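The work table got a cloth in August. Until then I had been clamping things straight onto the bare top, and the top had started to show it: a row of shallow dents along the front edge and one long scratch from dragging a vise base. The cloth is a cheap printed cotton, hemmed on two sides, held by its own weight. It slides if you lean on it. I have not fixed that.

This post is mostly about bar clamps, which I have too many of and had never sorted. Over the years they went into a crate in whatever order I finished with them. Rhonda Turcotte borrowed four in the spring and returned five, so the crate was never an accurate record anyway. Last Tuesday I emptied it onto the table and went through it one clamp at a time.

The procedure for each clamp:

1. Open the jaw fully and lay the clamp flat.
2. Wipe the bar with a dry rag, then a rag with a little mineral spirits.
3. Check the pads. A loose pad gets pulled, cleaned inside and pressed back on.
4. Close the jaw on a scrap of pine and look for rocking.
5. Write the reach on masking tape and stick it to the handle end.

Step 4 is where most of the rejects came from. A clamp with a worn jaw will close and feel tight, but the scrap can still be turned by hand. I set three of those aside for parts.
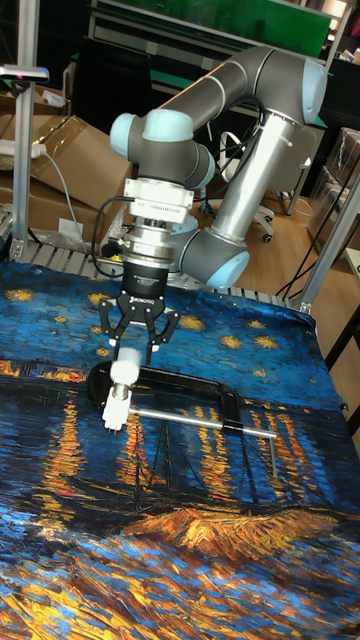

**Filed under: Workshop / Clamps**

The clamp with the white handle and the black pad is the style I reach for most on small glue-ups. It lies flat without help, so it can be cleaned and checked with both hands free. The polished rod shows dirt early, and I count that as a feature. Dried glue on a dark bar can sit there for a year before it catches on anything.

Pads are the weak point across the whole crate. The Plolard ones harden and then split at the lip. The Tevton replacements are softer and mark less, but the socket is slightly large and they drop off when the clamp is hung upside down. A single wrap of tape inside the socket fixes it. Piroska Oláh suggested hot glue, which held well and was unpleasant to remove.

For storage I gave up on the crate. The clamps now hang on a rail 159 cm long, sorted by reach, shortest on the left. The rail sits 62 cm above the table, which leaves room to lift the long ones off without hitting the lamp. Spacing between hooks is 10 cm. I tried less and the handles tangled.

Remaining work: two clamps need new pads, and the rail needs a third screw at the right end, where it flexes under load. The cloth needs a wash. There is glue on it already.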